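Otevwood opens its bench notes: how we set up and look after our hand-held gripper station

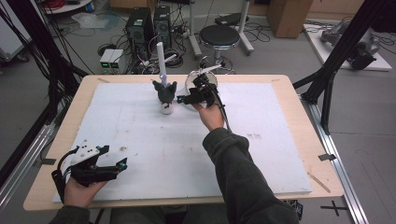

2 min read

NIDPORT, 2020-09-01 – I run the hand-held gripper station at Otevwood, and from today our full setup and care notes are free for anyone to download. We call the station Ellery, it has a table all to itself, and I've spent more hours leaning over it than I'd like to add up!

So what's in the notes? Mostly the stuff I used to keep on sticky paper. Ellery is a pair of black hand-held grippers, one for each hand, with a cable on each and a white foam board on the table to work over. A person holds the grippers and moves things by hand – a plush toy sitting on a cup is a good one to practice on – and we record how it's done so our robot arms can learn from it. If the grippers are out of whack, so is everything we record.

The part I get asked about most is the fingertips. Ours have cyan-blue bits at the tips, and I go over those before anything else. Close the fingers slowly, watch them meet, open them again. If one side gets there early, stop and fix it (it's nearly always a screw, and yes, I have blamed the software first). Then I do the other hand.

Cables get their own page. I let the left one curl off to the side and run the right one down along the forearm, and then I reach all the way to the back of the table before I start. If it tugs, I give it more slack and reach again. Please don't skip the reach. I did in January and lost an afternoon to one loose plug.

The foam board picks up smudges and scuffs, and I'm pretty relaxed about that. I wipe it down, I check that it's lying flat, and I leave a strip of table showing along the edges so I can see if it has slid. I swap it only when it starts to dent.

We log every check in Breltik, our own little maintenance tracker, and it now holds 3,274 entries. I went back through the lot to write these notes, so the intervals in them come from our bench and our bad days. The short version is a full finger check every 200 recordings and a quick look whenever somebody new picks up the grippers.

The notes are on the Otevwood site now, along with a blank copy of the check sheet. Corrections are very welcome – send them to the bench address on the last page and they'll come straight to me.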